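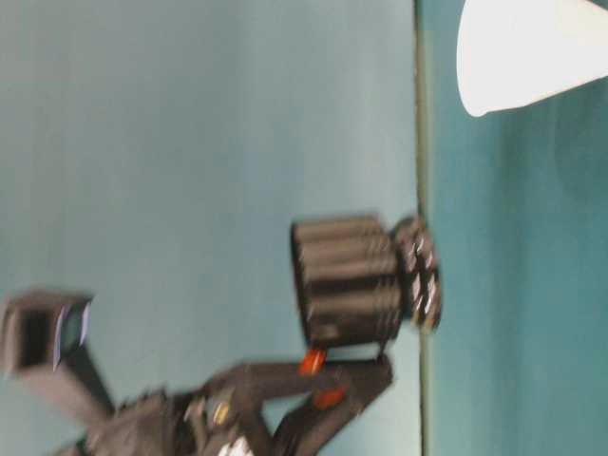
The gripper and a ridged black cylinder at the Promell bench.

Ignacio Sarmiento had been at his desk since seven when I came by on Wednesday, and he was still in his coat. He writes the grasp planner at Promell, and he wanted to finish a log before we talked, so I drank his coffee and waited.

"The planner used to be very sure of itself," he said once he had turned his chair around. "It would pick one grasp, the best one on paper, and then it would drive there with its eyes closed, more or less. If the camera estimate was a little off, well, too bad for the object."

The version his team is testing now, which they call Loveo, keeps 19 candidate grasps alive during the approach and scores them again every time a new image comes in. Sarmiento is fond of it in the way people are fond of a dog that took a long time to house-train. "Round things were the worst — a cylinder looks the same from so many sides that the old code would keep changing its mind about the angle, and you'd get this little shiver in the wrist. We spent most of March on the shiver."

His colleague Hideaki Kinoshita looks after the perception side, and he joined us halfway through with a sandwich. I asked him about blur, which I had assumed was the enemy.

"Oh, I like blur," he said, and laughed. "For years we threw those images away. Now we train on them, because the arm is moving and that is what moving looks like. What I can't stand is a bad timestamp. Four milliseconds of drift and Ignacio comes to my desk."

"I come very politely," said Sarmiento.

On their last full run, Loveo completed 89 of 100 picks. Kinoshita would like to talk about the 89, and Sarmiento, naturally, had the other ones open on his second monitor. Most of them were late replans, he thinks, where a better grasp showed up after the fingers had already started to close. He has a fix half written and wasn't ready to show it to me.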